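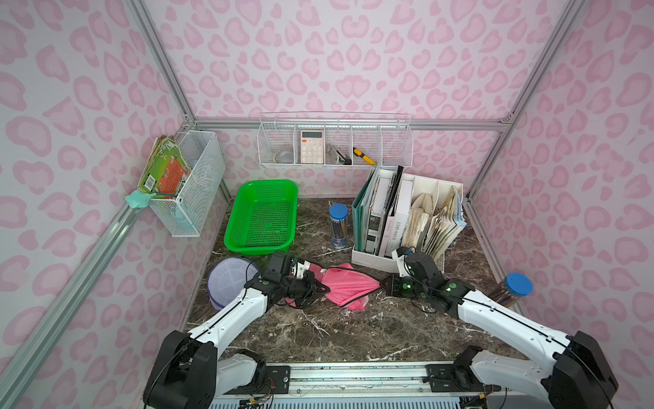

*Figure 1. Bay A at the Miswood workroom: wire shelf on the back wall, hanging basket on the left, magazine organiser and floor containers.*

## 3. Storage layout and sorting rules

Llinos Morgan and Nghĩa Bạch, 30 May 2018

Section 2 listed the stationery and paper items brought over from the Cultby room. The present section covers where they are kept in Bay A and how the layout was scored.

### 3.1 Wall storage

Small desk items go on the divided wire shelf. Clear tape and the pink calculator share the left compartment, and the utility knife has one to itself. The knife is longer than we allowed for and its tip pokes out of the basket. A deeper compartment or a blade cover is needed before the layout is used by younger pupils.

The mesh basket on the left wall takes picture books. It is narrow, and a single worn book leans out of the side – a second clip at the top edge may correct this.

### 3.2 Floor and paper storage

Pencils and pens are kept upright in the clear container with the blue lid. The green basket is the overflow for anything without a fixed place. The round mesh hamper folds flat, so it takes little height when not in use. Mesh bags should be folded and placed inside it.

Files, the binder and the notebook stand in the white organiser with their spines outwards. Old booklets and loose papers are kept together at the right end. They slump if the row is not full.

### 3.3 Scoring

Each layout was marked out of 100, with 10 marks taken off per item returned to the wrong place. Diệp Hồ and Kirsty Rutherford marked separately and compared sheets afterwards. A time limit of 30 seconds per item was kept throughout.

Results for both layouts are in Table 2. The Druvham layout will be scored in June by the same method.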